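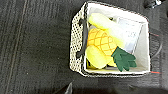 Wrist view over the polka-dot bin, plush pineapple inside.

Home | Kits | Teaching Guide | FAQ | Contact

Teaching by Demonstration: FAQ
August 14, 2021 – by the Lokitari support desk

How do I show the arm a task?
Either hold the arm and move it yourself, or drive it from the Sireck hand controller. Both record the same joint and gripper data.

Which way is better for soft toys?
The controller. Your hands stay out of the wrist view, and that matters for anything small or squashy.

How many demonstrations do I need?
For one toy and one bin, plan on 200. Our Trirnholm set for toy pickup has 1,249, with the bin turned and shifted between runs.

Does the bin have to be straight?
No. Leave it at an angle in a good share of the runs. If it is always square to the arm, the arm will only learn that.

Can I use more than one toy?
Yes, up to 6 in a bin. Name the target before you press record – "pineapple," for instance – and stay with it until the run ends.

What if I drop the toy?
Keep recording if you can pick it up again within a few seconds. Otherwise stop and mark the run as failed. Do not delete it, as the Brunet software uses failed runs for checking.

Does the floor matter?
Dark carpet works. Patterned rugs need more runs. Keep loose cables away from the path of the gripper.

Can I mix hand-guided and remote runs?
Yes, but save them in separate folders. A merge tool is planned for September.

We use cookies to remember your settings. Accept | Decline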